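Stastlow Community Help
Section: Clubs and Recreation

Storing and cleaning fabric card mats between meetings

Posted by Midus Games Circle
Our circle holds 14 fabric mats for shared card play. They are kept folded in a cupboard, and several now have creases that prevent cards from lying flat. Two also carry marks from drinks. We request advice on removing the creases, on washing, and on a better way to store the mats from February onward. The budget for this year is 158 dollars, and replacing the full set is not possible.

Posted by Costigan Hall Equipment Desk
Fabric mats should be rolled with the printed side facing out. A cardboard tube inside the roll helps it keep its shape. Folding is the usual cause of the problem you describe.

For existing creases, place the mat face down on a clean table, cover it with a dry cotton towel, and press with an iron on the lowest setting. Do not use steam if the mat has a rubber backing. Leave it under flat boards overnight.

Marks from drinks should be treated by hand with cool water and a small amount of mild dish soap. Work from the outside of the mark toward the middle, rinse with a damp cloth, and dry the mat flat. Tumble drying is not advised - the backing may separate from the cloth.

Posted by stistatano_cards
We just put ours in the wash on cold. One came out fine and one did not.

Posted by Stastlow Lending Shelf
The advice on rolling is correct. Members are also asked to label each tube with the mat's size and layout, as mats with different numbers of card spaces are easily confused once rolled. Our catalog has 2,284 items, and unlabeled mats were a frequent source of wrong loans. Card tubes can often be had at no charge from fabric stores.

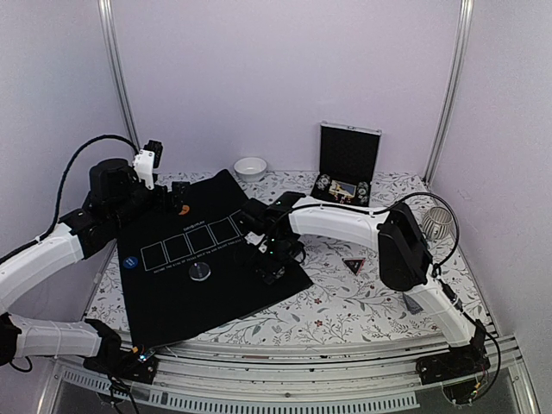 Stastlow Lending Shelf - Games and Recreation Team
Black fabric mat with a row of five outlined card spaces. Mats of this kind should be returned rolled and dry. Please report stains at the desk when returning an item, and do not attempt to remove ink or wax at home.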